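How I Shade a Plain Box So It Looks Solid

I put off learning to shade for years because I wanted to draw fun stuff, like dragons and old trucks. Then I finally sat down with a pencil and drew boxes for most of April, and wow, did everything else get easier!
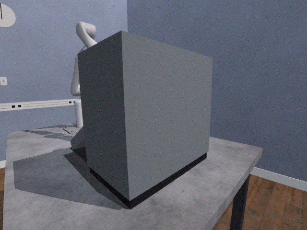 So, supplies first. You need a regular pencil, a softer pencil (I grab a 4B), an eraser and some paper that isn't too slick. I use a Trolen sketch pad I got on sale, but printer paper is fine.

Start with the corner closest to you. Draw one straight line up and down, then run lines back from the top and bottom of it. Keep these really light, you're going to want to move them. I always make the back edges too long and have to trim them (still do it, every single time).

Now pick where your light comes from and draw a tiny arrow in the margin. Please don't skip the arrow! I once got halfway through a whole street of houses with the sun on both sides.

Fill every side that's facing away from the light with one even layer. Go slow and keep your strokes running the same direction. Then add a second layer to the darkest side only. I usually stop at 3 layers, or the paper gets shiny and won't take any more.

For the side in the light, barely touch it. One soft pass is plenty, and if it gets too gray, dab it with the eraser instead of rubbing.

Last comes the shadow on the table. Make it darkest right where the box sits and let it fade as it moves away. Press hard in that little crease along the bottom, it's the part that keeps your box from floating.

If your first one looks like a squashed shoebox, mine did too. Draw 2 more on the same page with the light coming from the other side, then go try a mug.

Posted 4/26/26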